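Progress report, second half of the grant period
Project: Color at the Table – simple liquid demonstrations for small groups
Prepared by Amrit Paquette for the Dilamon fund
Copy to Naa Ofori, Kivero Learning Rooms

1. Where we are

In the last report I wrote that the kit list was nearly fixed and that the table work would begin in March. The table work did begin in March. The kit list took longer than I expected, and I changed it twice after the first sessions. I will explain the changes below, as they have a small effect on the budget.

The purpose has stayed the same. We want a demonstration table which one instructor can prepare, run and clear again without a sink in the room and without a second pair of hands. The participants are adults who come back to science after many years, and many of them are shy with glassware. For this reason everything on the table must be easy to name and easy to reach.

2. The arrangement of the table

We have now settled on one basic layout, and all instructor notes are written for it. The containers stand in one row along the far edge of a white tabletop. The beaker is in the middle, with a tube rack on each side, and a paper cup closes the row at both ends. The near half of the table stays free for the hands and for the worksheet.

In the earlier version the racks were together on the left and the cups were together on the right. It looked tidy, but the instructor had to reach across the beaker for almost every step. After Naa Ofori ran it for a small group, she asked me to put the same type of container on both sides. I was not sure about this, because it means that two cups look the same and can be confused. We tried it, and the reaching is much less. For the confusion we have a rule in the notes: the left cup is for rinse water and the right cup is for waste. The instructor says this aloud at the beginning.

The white tabletop was also discussed. A colored mat would be kinder to the surface, but the liquids are much harder to judge against it. We keep the white top and accept that it shows every small mark. The notes now ask for a wipe before the group comes in and again after the last step.

3. Liquids

All three liquids are water with food coloring. We use a blue, an orange-red and a yellow-green. The first plan had a fourth color, a violet, and I removed it. Under the ceiling lights it was too near to the blue, and participants asked about it more than about the exercise itself.

The stock solutions are mixed in batches of 200 ml. One batch is enough for 6 tables when the tubes are filled to the normal level. Mixed solutions are kept closed in the cupboard and we discard what remains at the end of the week. The yellow-green is the most difficult to repeat from batch to batch. With one drop too much blue it becomes simply green, and then the comparison with the worksheet does not work well. I wrote the recipe again with a weaker blue stock, and the last batches were more even.

4. Containers and supply

The tube racks are clear acrylic. I had ordered wooden ones at first, from Aguiar, and they are good quality, but people who sit low at the table could not see the liquid behind the wood. The wooden racks are not wasted. They are used for storage and drying in the back cupboard.

The beaker is a small glass one with a spout. We discussed plastic for safety, and I still think this question is open. Glass is clearer and it pours cleaner. Against this, one beaker was broken in the washing (not in a session), and the replacement was paid from the consumables line. I would like to hear the opinion of the fund before I order the next set.

The paper cups are white with a blue band, and they do their job. They are light, so the instructors are asked not to fill them more than half.

Paltemer delivered the test tubes late, and one box had the wrong diameter. The tubes were too loose in the racks. The exchange was made without cost to us, but it moved our instructor training back.

5. Sessions

A full session takes around 30 minutes with questions. Preparing the table is quicker than before because nothing has to be measured in the room. Instructors carry the filled tubes in a rack and the beaker separately – this was a request from them, after the first transport box was found too deep.

The feedback sheets are mostly positive. The most common complaint is that the pouring step is over too fast and that people at the back do not see it. We now ask the group to stand for this step. I do not consider this a full solution, and in a larger room it will not be enough.

6. Budget

Spending is inside the approved amount. The acrylic racks cost more than the wooden ones, and I covered the difference from the printing line, where we have saved by using one worksheet in place of two. No additional money is requested at this moment. If we change to plastic beakers, I will send a short amendment first.

7. Next steps

Before the next report I plan to finish the instructor notes, including the page on spills, which is still only a draft. Naa Ofori will test the layout with left-handed instructors, as we suspect that the positions of rinse and waste should be exchanged for them. We also need labels for the stock bottles which do not come off when they get wet.

The signed expense sheet follows separately. For questions on the recipes or the layout please write to me, and for the session calendar please write to Naa Ofori at Kivero.
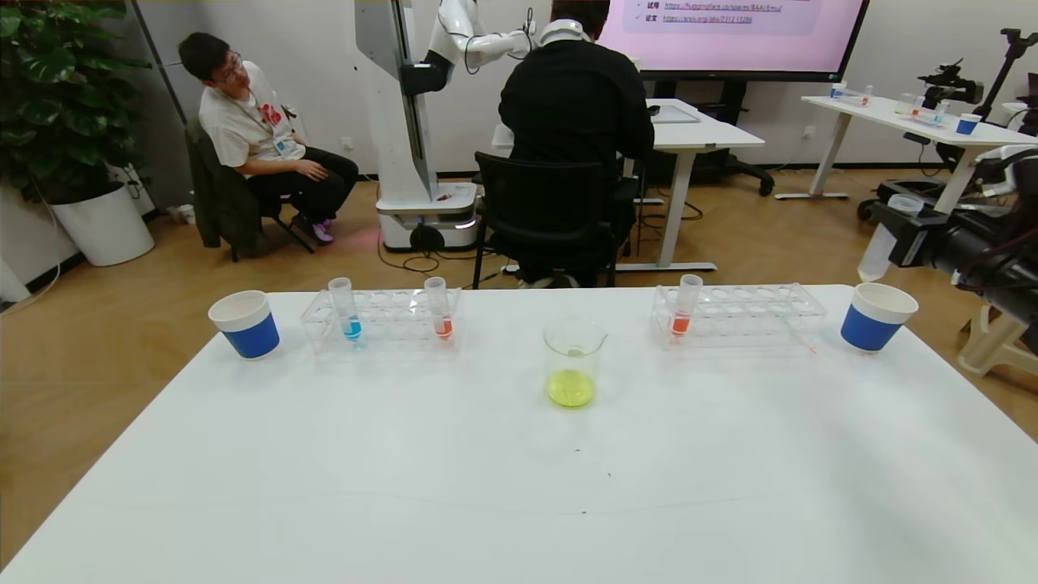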